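Fixing Up the Linden: My Term Project on a Tired Old Pickup

I should say at the start that I wanted to do something electric. Everybody in my group went for batteries or charging, and I ended up with a second-hand Linden pickup because my uncle had one rusting behind his barn in Stilby and he said I could have it for the price of towing it away. So that was my project picked, really!

The question I set myself was pretty simple. Can you get an old farm truck driving nicely again on a student budget, and which jobs make the most difference to how it feels on the road? My budget was 200 pounds for parts (the tow didn't count, I checked) and I had 6 weeks, most of October included.

First job was a test drive to get a starting point. I used the same loop every time, out past the Stilby grain store, up the hill and back through the village. I scored steering, braking, noise and ride out of 20 each. The first go was grim. The steering wandered all over, it pulled left under braking, and the noise from the back was like someone shaking a tin of bolts. Total score: 23 out of 80, and I think I was being kind about the ride.

The noise was the easy one. Two of the rubber bushes on the rear leaf springs had more or less crumbled away, and I got a Yaman set for 38 pounds. Getting the old ones out took a whole Sunday and a lot of penetrating oil (and some language). I'd read that you can burn them out but my uncle wouldn't have it near his barn, so I drilled them and then cut the sleeves with a hacksaw blade.

Brakes next. The left pull came from a sticking caliper on that side. I stripped it, cleaned it up and fitted a seal kit, then did new pads both sides and bled the lot. That was 62 pounds in total and probably the most useful money I spent.

Then the dampers. I went for a pair of Rulon ones for the front at 46 pounds, and I left the rears alone to stay inside the budget. Add it all up and I'd spent 146 pounds, so I had a bit left over for track rod ends but I ran out of weeks. Annoying, as the steering was still the weak spot at the end.

We had to present our results at the end of term and I'd made a poster with all the scores on it. After the work the truck got 55 out of 80. Noise went up the most, then braking. Steering only gained three points, and I reckon that was mostly the caliper.

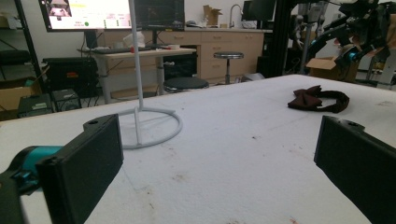 Fig. 1. Maroon bow tie on the white table.

If I did it again I'd do the track rod ends before the dampers. I'd also get somebody else to score the drives, seeing as I knew what I'd just fitted each time and I'm bound to have been generous. A decibel meter would have helped with the noise scores too, there are cheap ones about.

The truck is still at the barn. It needs tyres before it goes anywhere further than the grain store.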